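Sakda Chuensuk runs training at Dridska, a software firm in Sutlow that sells a simulated kitchen for testing two-armed robots. The package costs less than a used gripper, he says, and most buyers are small labs.

“People want to try a task before they tie up hardware,” Chuensuk said on Wednesday. “Picking up a carrot sounds easy. Then you have to plan the fingers.”
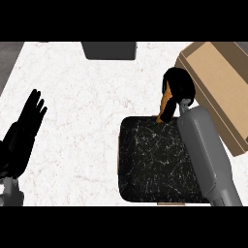

The kit ships with 11 kitchen tasks and two arm models. Users can swap in their own – Kleinschmidt, an early customer, did so in 15 days.

Chuensuk was open about the weak spots. Soft food is still poorly modeled, and the manual is thin.

“Contact is the hard part,” he said. “If your gripper squeezes too hard in here, we can't promise you'll see the damage.”

A rival package from Trorkerov has better support, he admitted, but charges by the seat. Dridska plans an update in March with more containers.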